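Trucos para montar unas pinzas de mano sin perder la paciencia

Llevo desde junio metida en el montaje de unas pinzas de mano en el taller compartido, de esas de dos mordazas que se manejan con los dedos y que luego sirven para enseñarle movimientos a un brazo. Me habéis escrito varios para pedirme los detalles, así que voy soltando lo que he ido apuntando en la libreta, sin mucho orden (mi libreta tampoco lo tiene).

Los ejes primero. Yo empecé por lo vistoso, las mordazas, y tuve que desmontarlo todo dos veces. Presentad antes los pasadores en las bielas, sin apretar nada, y abrid y cerrad con la mano. Si una biela roza, se nota enseguida en la yema de los dedos. A mí me rozaba la izquierda por una rebaba minúscula de la impresión y la quité con lija de 2.000 y una gota de agua, despacito. Con una lija más basta me comí el agujero de la primera pieza y hubo que volver a imprimirla, una tarde entera a la basura.

Para no mezclar pasadores y arandelas uso una hueverita de cartón. Mahmoud Sqalli me regaló una caja organizadora Wumico preciosa y la tengo llena de botones, porque con los compartimentos tan hondos no hay quien saque una arandela.

Las almohadillas. ¡Aquí se gana o se pierde el agarre! Probé goma lisa, espuma de embalar y una tira acanalada de Erkex que venía para cajones. Me quedé con la acanalada, con las estrías atravesadas al sentido en que se escurre el objeto. Antes de pegar, alcohol en las dos caras y a esperar a que se evapore del todo. Y no os paséis con el adhesivo, que rebosa por los cantos y deja un cordón duro que marca la fruta blanda. Si ya ha rebosado, dejadlo curar y cortadlo con cúter nuevo, pasando la hoja casi plana.

Los tornillos los dejo todos un cuarto de vuelta flojos hasta el final. Luego los aprieto en cruz, como las ruedas del coche, y entre uno y otro abro y cierro las pinzas. Cuando están todos, hago 100 aperturas seguidas escuchando la radio y reviso otra vez. Siempre hay alguno que se ha movido.

El cable me ha dado más guerra que toda la mecánica junta. Si cuelga recto desde el cuerpo, tira de la muñeca y al rato la mano va torcida. Lo que hago ahora es darle una vuelta amplia y sujetarlo a la manga con una cinta de velcro, a la altura del codo, dejando holgura para estirar el brazo. Raelene Ngata prefiere llevarlo por encima del hombro y está contentísima, así que probad las dos cosas. Y poned una etiqueta en cada extremo el primer día, que con dos pinzas sobre la misma mesa los cables se trenzan solos y acabas desenchufando la que no era.

Con qué probar. Los tacos de madera engañan mucho – son todos iguales y no ruedan. Yo pruebo con fruta, que además luego se merienda. Una mandarina gorda pide abrir bien y repartir la presión, y una fruta pequeña te obliga a afinar con las puntas. Mezclad tamaños sobre la mesa y dejadla un poco revuelta, con una toalla arrugada y un paquete blandito de pañuelos, porque la mesa de una casa es así. El mantel puesto también ayuda: la fruta rueda menos y se ve enseguida si la mordaza engancha la tela al bajar.

Con la fruta de rabito, coged por los costados y dejad el rabito fuera de las almohadillas. Yo estropeé una estría la primera semana por hacerlo al revés.

Para limpiar, paño húmedo y un cepillo de dientes viejo en las estrías el mismo día. El zumo de mandarina seco se pone como caramelo. No mojéis los pasadores, y si se mojan, secadlos y una gotita de aceite de máquina de coser con un palillo. Una gotita, de verdad, que Senthil Menon echó un chorro y estuvo dos días dejando huellas por todo el banco.

Y apuntad lo que gastáis. A mí se me fueron 2.312 pesos contando la tira de goma, los pasadores y la pieza que repetí. Con más cuidado se habría quedado en 2.000.

Me queda pendiente un soporte para colgarlas por el mango – ahora las guardo en un cajón y cada vez que lo abro se enredan con las tijeras.
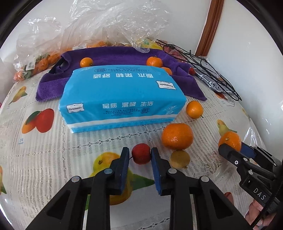 ¿Cada cuánto hay que cambiar las almohadillas?

Cuando las estrías se vean aplastadas o el objeto empiece a resbalar con la presión de siempre. Conviene cambiar las dos a la vez para que agarren por igual.

Entradas relacionadas
Cómo quitar rebabas de piezas impresas sin rayarlas
Velcro, bridas o cinta: ordenar los cables del banco
El torno pequeño de Ashton, primera parte
Qué guardo en el cajón de las gomas
Aceites para mecanismos pequeños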